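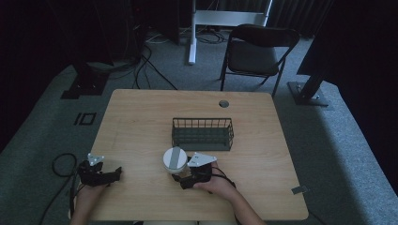
Do you need a big table to get your desk bits under control? Just enough clear surface for one basket and whatever's going into it, according to the woman who runs the Perrin tidying evenings in Modorham, and if there's less than that you start with the surface.

I'd gone along with a notebook and a slightly guilty conscience (my own desk is a disgrace) and she put me straight within a minute. "Everybody goes out and buys boxes first," she said. "Then they've got the same muddle plus boxes!"

She has been at this for ten years, first in Prumcombe and now here, and she's very fond of the plain wire basket. Dark green if she can get it. "You can see through the sides, so you can't pretend you don't know what's in there. But I like a solid bottom. Pens go straight through the other sort."

Small round tubs with lids are her other weakness. She takes the white ones for drawing pins, rubber bands, the odd button, and stands them in the basket with the lids facing up. Did she label them? I got a look. "I did once. I labelled 79 of the things and then swapped half the contents over by Christmas. Now I just lift the lid."

We got on to cables, as you do. If a table has a grommet hole she wants it used, and she wants the basket kept well forward of it. "People park things on top of the hole and then wonder why the charger won't come up." I have been that person, I'm afraid.

Her rule for the end of the day is 2 minutes, no more, one tub at a time back into the basket. "Don't sort. Sorting's for a rainy afternoon. You're only putting away."

And what does she do with the tubs she doesn't use? She laughed at that one. They live in a Gelline biscuit tin under the stairs, and she's hoping to be rid of them at the swap table in December.

Comments

Guilty of the grommet hole thing too. Mine has a mug on it as I type.

Where do you find the green baskets? I can only get white round here.

Try the market in Prumcombe, I got mine there, though it was a bit bent!

Contact us | © Modorham Pages | Back to top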